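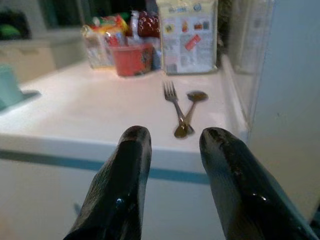 Section 5: Teaching the grasp planner about cutlery

By now you should have Trudley installed, both arms talking to it and the cameras calibrated. If the calibration screen still shows an amber bar, go back and sort that out first. I've tried pressing on with an amber bar more often than I'd like to admit, and every time I ended up redoing this whole section.

Cutlery is where most people get stuck, and I did too. Forks and spoons are thin and shiny, and they like to lie on top of each other. The default settings were written with boxes and mugs in mind (Valeriano Requena did those, and they're very good for boxes and mugs!), so we need to change a few things.

Before you start

Have the stop button within reach. Set the speed limit to 10 per cent in the Motion tab and leave it there until I say otherwise.

CAUTION: Trudley remembers the last speed you used for each profile, so loading an old profile can quietly put the speed back up. Check it again after every load.

5.1 Make a new profile

1. Open Profiles and choose New from Default. Don't edit Default itself – you'll want it back one day.

2. Call it something you'll recognise. Mine is called Prornar, after the test kitchen where I first got it working, but plain old "cutlery" will do.

3. Under Camera Source, pick Wrist for the close-up stage and Head for the approach. The wrist view is the one that matters for the last bit of the reach.

4. Press Save, then load the profile again from the list. New profiles aren't active until you've loaded them, and I still forget this.

5.2 Sort out the shine

5. Go to Perception and turn on Glare Masking. Start the slider at 60. Too low and highlights get read as separate objects, too high and the handle of a spoon vanishes altogether.

6. Watch the overlay while you nudge the slider. Each piece should get its own coloured outline from end to end.

7. If two crossed pieces share one outline, tick Split at Crossings. It slows the overlay down a fair bit, so leave it off for things laid out side by side.

NOTE: Pale worktops can confuse the edge finder, especially near a bright window. Candela Garrido suggested redrawing the work area so that it stops short of the front edge, and that cured it for me straight away. The setting is under Work Area, then Trim Edges.

5.3 Set the grasp

8. In the Grasp tab, change Preferred Point from Centre to Handle. The planner will then keep away from tines and bowls.

9. Set Finger Opening to 48. It's wider than you'd think you need for a fork, but it gives the fingers some room if the outline is a touch off.

10. Turn on Surface Guard. With this on, the planner won't accept any path that takes the fingertips below the height you taught it for the worktop.

11. Press Preview and look at the ghost arm on the screen. Is it coming in from above, with the wrist clear of anything standing behind the cutlery? If so, press Run and keep your hand by the stop button.

CAUTION: Preview only knows about things it can see. Bags, packets and tubs at the back of a worktop may be half hidden from the head camera, so do have a proper look with your own eyes as well.

5.4 Two arms at one table

Once a single pick works, you can give each arm its own job. I usually let one arm deal with the cutlery and leave the plate and bowl to the other.

12. Open Arms and choose Shared Space. Draw a box over the part of the table both arms can reach.

13. Set Priority to whichever arm is carrying something. The other one will wait outside the box until it's clear.

14. Fill in Cable Allowance for both arms. The planner treats a looping cable as part of the arm, and if you leave this at zero it will happily plan straight through it.

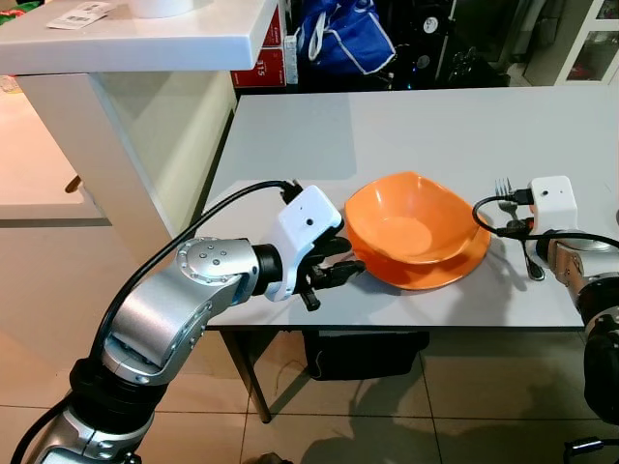 Can I give both arms the same priority?

You can, but then whichever arm asks first gets the shared space, and the order may change from one run to the next. I'd stick with a fixed priority until you trust the set-up.

15. Save the profile again and run the whole thing at low speed. When it has gone through without a stop, raise the limit one notch at a time.

If it keeps stopping

"No stable grasp" nearly always means the outline is broken somewhere along the handle. Go back to step 5 and lower the slider a little.

"Path blocked by self" is the cable allowance being too generous. Take it down in small steps and preview each time.

"Waiting for space" that never clears is a fault in the older release. The fix went in on 11th June, so update Trudley, restart it and load your profile again. You'll need to redraw the shared box afterwards, as the update doesn't carry it over.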